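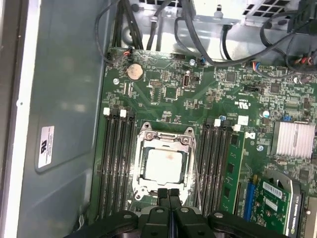

*Open tower, motherboard and coin-cell battery*

**Pivmont Tenants' Group – minutes, September meeting**

Started 7 p.m. in the Baxter Street laundry room. Minutes of the last meeting approved.

**Heating**

The landlord has agreed to bleed the radiators on floors 2 and 3. Date still to be set. The Ita wing asked for the same and was told to put it in writing.

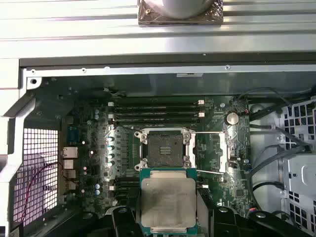
Tenants with cold rooms should note the time and the temperature – a phone photo of the thermostat is fine. Send these in by Friday.
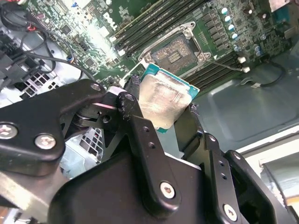

**Bike storage**

Rarkitz quoted $1000 for a rack with 37 spaces. Agreed to ask for a smaller one. Old bikes in the stairwell will be tagged first.

**Other business**

Back gate still sticks. Carried over.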